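Party box storage: nested scoops, balloons, small bins
Forum > Home > Sorting and Storage
14 Jul 2018

boltell_kate
I'm putting together activity boxes for the after-school group and have gotten stuck on the small stuff. Measuring scoops, plastic shapes, balloons. I have 30 boxes to fill and a budget of 200 dollars. Right now the flat pieces go in a white plastic container, stacked however they fit.
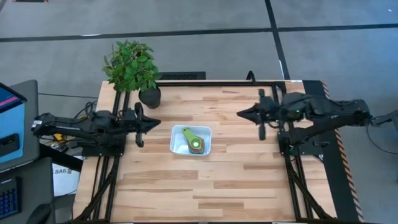 The container is a good size but I'm not sure about leaving everything in one pile. Kids pull out the bottom piece and the rest goes on the floor. Would you split them by color or by type?

juvham5
By type. Color sorting looks nice for a day. We did it in June and gave up on it. Put the scoops together, nested, biggest on the bottom.

papertray
Disagree. If the kids are small, color is the only system they can follow without help. Mine can't read a label but they know green goes with green.

boltell_kate
The scoops come in different colors by size, so it's one or the other. If I sort by color I break up the sets.

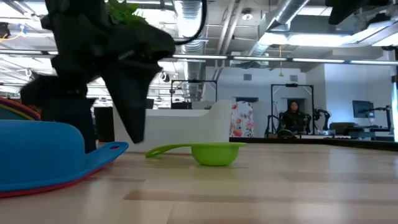 Green scoop on its own, blue bowl to the left.

juvham5
Then keep the sets. You don't want to hunt for the smallest scoop in the middle of a baking activity. Also check the handles - if there's a hole, put the whole set on a binder ring and it can't get separated.

papertray
A ring is fine for storage but a pain to use. The kids end up fighting over who holds the set. I'd use a zip bag.

Vaneck
Zip bags split at the corners. I bought a case of 1000 for the church and we go through them fast. Get small lidded tubs. Five to a shelf works for us.

boltell_kate
Tubs might be over budget but I'll price them. Last item is balloons. I was going to blow some up the night before.
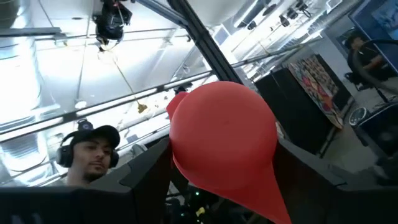 I'd like them full when the kids come in, so is the night before too early? They are plain latex, nothing special.

Vaneck
Too early for me. Do them the same morning and tie them tight.

papertray
Night before is OK if the room stays cool. I've done it plenty of times.

juvham5
Same morning. And store the spares flat in a tub, away from the window. Old latex gets sticky.

boltell_kate
OK, same morning. I'm keeping the scoop sets together and will try the ring on one box first.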